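3.2 Collecting the demonstrations

I should say up front that we didn't set out to write a paper. Stustura started as a second-year project with 13 students, one borrowed bench at Drutton and a shared spreadsheet that I still have nightmares about. Kyrylo Kravets built the first hand-held gripper over the April break, and from then on everyone wanted a turn (me included!).

Our rule was simple: no tidying up first. Each student took a gripper home, picked a household job and did it over and over with whatever was lying about. We logged 3000 attempts in total and kept 2645 after throwing out the ones where the tracking dropped or someone forgot to press record. I'd love to blame the firmware for that second lot, but it was mostly us.

Box packing and unpacking was the favourite by a long way, and it's also where the Plarska baseline had the most trouble. Soft packages are a pain – they fold, they bunch up at the ends, and the spot you'd grab with your own hand is often the wrong one for two padded fingers. Figure 4 shows a typical grasp, with the fingers closed on a crinkly blue package in an open cardboard box on a bed.

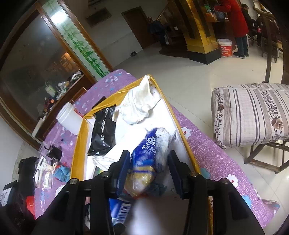 Figure 4. Grasping a soft package inside a cluttered box, gripper view.

We argued for ages over whether to label the grasp point at first contact or once the fingers had closed. Jacobs wanted first contact, Kyrylo wanted closure, and in the end we labelled 31 clips both ways and compared them. Closure won, mainly on colour-matched clutter, so that's what we use from Section 4 onwards.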